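Workshop News | Grippers & Sensing

Two finger pads, one very happy bench

1 August 2025 – from the Clitis workshop desk

We've had the new mesh pads on the hand-held grippers for a few weeks now and I've been itching to write them up. If you came to the last open bench you'll have seen the old set, the solid rubber ones, which were fine on boxes and hopeless on anything thin. Paper slid out. Cloth bunched up and then slid out. The new ones come from Unell, who make a perforated mesh face that sits in a rubber housing, and I'm a bit smitten with them.

The test was simple. We picked a bunch of everyday stuff from the drawers and cupboards (notepads, pens, a tea towel, a sponge, a stack of paper cups, a roll of tape) and ran 800 grasps, split evenly between the old pads and the new. Every grasp was the same job: pick the thing up off the table, carry it across, put it down on the far side without dropping it or dragging it. A drop was a fail, and so was a drag. The old pads failed 53 times. The new ones failed 19 times, and most of those were the tape, which rolls away from everybody.

What I love most is how they feel in the hand. You squeeze, the mesh gives a little, and the edge of a notepad just settles in. With the old pads you had to come in dead straight or the corner would kick sideways. Now you can be a bit sloppy with your angle and still get away with it, and that matters a lot when you've been at it all afternoon and your wrist is telling you to go home.

They're not perfect. Lint gets into the holes, so after the tea towel we had to go over both faces with a soft brush. The grey shell also feels wide when you're working close to something tall, and I knocked over the paper cups more often than I'd like to admit. I'd love a slimmer version with the same pads. I've written to Unell to ask and will pass on whatever they tell us.

A word on the cameras, as a few of you wrote in about them. We tried 2 lenses on the same gripper body. The narrow one gives a lovely sharp view of the fingers and not much else. The wide one from Işık takes in the whole room, ceiling lights and all, and goes dark at the corners, but it keeps hold of its position far better when you swing the gripper around. I went in thinking I'd prefer the narrow view and came out a complete convert. Glass walls are still a headache, mind you. Reflections of the ceiling lights seem to upset the tracking on some passes, and we'll be running those again with the lights off on one side to see if it helps.
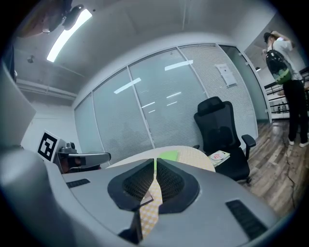
The printed marker has been a big help on that front too. It's a plain black-and-white square on a white card, stood up on the table, and it gives us a fixed point to line the recordings up against afterwards. We used to tape ours flat, but upright is easier to catch when you come in low over the table. If you're setting up at home, print it on matte card. Glossy paper was a misery under our tube lights.

Next up is the controller side. We've got the Billow board on the shelf, and the plan is to move the mesh pads over to the small arm and repeat the same set of pickups, notepads and all, with the arm doing the squeezing. I'm really curious whether that soft give carries over, or whether we'll need to slow the closing speed right down to get it. My guess is we'll need to slow it down. The sponge will be the fun one!

The next open bench is in September. Both sets of pads will be out, so you can try them one after the other – and please bring something awkward to pick up from your own kitchen or shed. Flat things and floppy things are especially welcome. We've got plenty of tape.

Contact the workshop desk | © 2025 Clitis | Back to top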